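History 2179: Land, Law and Removal
Handout 4: Reading a claims ledger
Instructor: Hjørdis Westerberg

Read this before the seminar on 12th September. Bring the handout with you, along with your copy of the Droden transcript.

Background

The Urnosley claims arose after the valley was opened to settlement and the families living along the river were told to prove title to their land. Most had never held a written deed. The land office accepted claims through the end of February, and the clerk entered each one in a bound ledger. The ledger is our main source this week. It holds 158 entries, of which 151 give the name of a claimant. The rest give only a place. 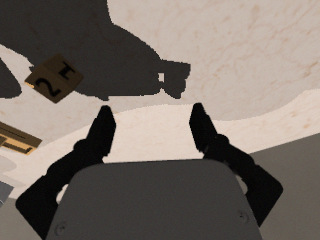
The clerk wrote in English, but many of the people in front of him did not speak it. Names were taken down by ear. One family appears under three spellings in the space of 44 pages, and Leobardo Magaña has shown from the baptism records that all three refer to the same household. His article is in the course packet. Read the section on spelling closely and skim the rest.

What the ledger records

Each entry has a number, a name, a short account of the land and a ruling. The account of the land is usually the most useful part. Claimants described boundaries by what stood on them: a ford, a burned oak, the corner of a neighbor's field. These details can be checked against the Delić survey, which was made later and by a different office. When you compare the two, work from one fixed point and move outward.

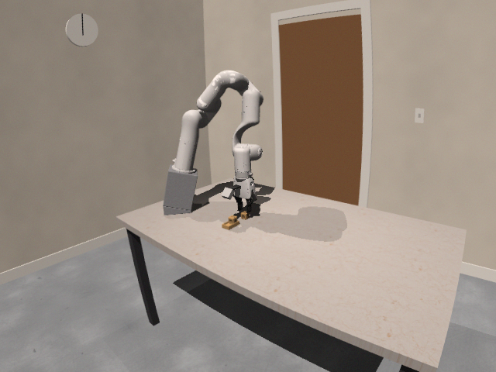 A boundary description depends on where the speaker was standing. "Left of the ford" means one thing from the north bank and another from the south, and the clerk rarely says which. The same problem comes up with any layout. The robot arm in the picture is near the far left end of the table, but someone on the opposite side would put it at the right. Always write down the viewpoint you are assuming before you draw a sketch map.

What the ledger leaves out

Rulings are given in one or two words, with no reasons. Witnesses are not named. Women appear mostly as widows, though the Ovia mission letters show several of them managing farms while their husbands were alive.

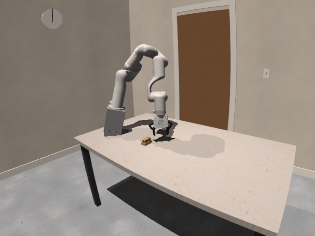
Rejected claims also drop out of sight. The ledger does not say where those families went. For that we have to use the mission letters and two later tax rolls, both incomplete.

For the seminar

Choose one accepted claim and one rejected claim. Copy out both entries in full, keeping the original spelling. Note any word you could not read.

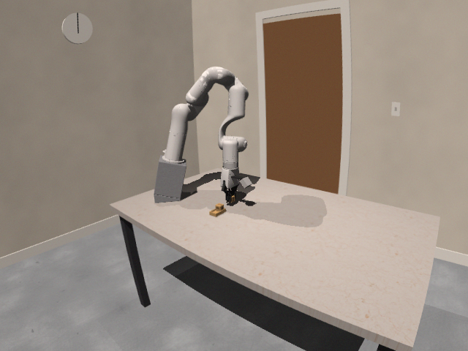 Then write one page on how the two accounts of the land differ. Cite entries by number, not by page, as the page numbers in the transcript do not match those in the original volume.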